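Heywood Computer Reuse — Frequently Asked Questions

Dropping off

What do you take?
Desktop computers, laptops, monitors, keyboards, mice, cables and loose parts such as memory and hard drives. Desktops can be any age. We pull apart the ones that are too old to pass on.

What don't you take?
Televisions, printers, microwaves, anything with a swollen battery, and anything that has been under water. The Garstead transfer station has a separate bay for most of these.

When can I drop off?
Wednesday, from 9 am to 4 pm, at the roller door on the side of the building. Please don't leave gear outside overnight. If you have more than a car boot full, ring first so we can clear some floor space.

Is there a charge?
Not for households. Businesses pay a handling fee once they go past a trolley load. Salma Shehata looks after business bookings and can give you a price over the phone.

Do I need to include the power cord?
It helps. A standard desktop cord is easy to replace, but laptop chargers are harder to match. Tape the charger to the laptop if you can.

Your data

Should I wipe the drive before I bring it in?
Yes, if the computer still starts and you know how. Copy off anything you want to keep as well. We can't go back and recover photos or documents once a machine has been booked in.

What happens to the hard drive?
It comes out of the case and is handled separately. Working drives are overwritten in full and tested. Drives that fail are drilled and go out with the metal.

Can I take my drive home?
Yes. Tell the person at the door before you hand the computer over. On most desktops it takes a few minutes. Laptops can take longer, and on some thin models the storage is soldered to the board, in which case we'll tell you and you can decide whether to leave it.

Can I get a certificate?
For business loads, yes. It lists each drive by serial number. For households we write a receipt with the number of machines.

Parts and stripping

Which parts are kept from a desktop?
The usual ones are the processor, memory, hard drive, power supply and any add-in cards. Each type has its own place on the bench so that small parts don't end up under big ones. The case is laid on its side for this work.
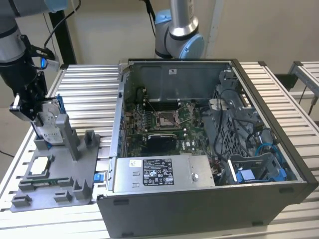
Desktop tower opened on its side, with hard drive, processor and memory module in holders.

How do you store processors and memory?
Processors go in trays, with the pins or contacts protected. Memory goes in anti-static sleeves, sorted by type and size. We don't keep either in open tubs.

Do you sell parts to the public?
Yes, from the Skusero counter inside the front door. Last year 2,311 parts went over the counter, and memory made up 869 of them. Prices are marked on the bag.

Will a part fit my computer?
Bring the model number of the computer, or of the motherboard if it was built from parts. A photo of the label is fine. Memory from one generation won't fit the slot of another, even when the two look close in size.

What if it doesn't work?
Bring it back within 14 days with the bag and we'll swap it or refund you. We can't cover a part that has been bent or had its label removed.

What happens to empty cases?
Steel and aluminium are separated and sold as scrap. Plastic fronts come off first — they lower the grade of the metal if they're left on.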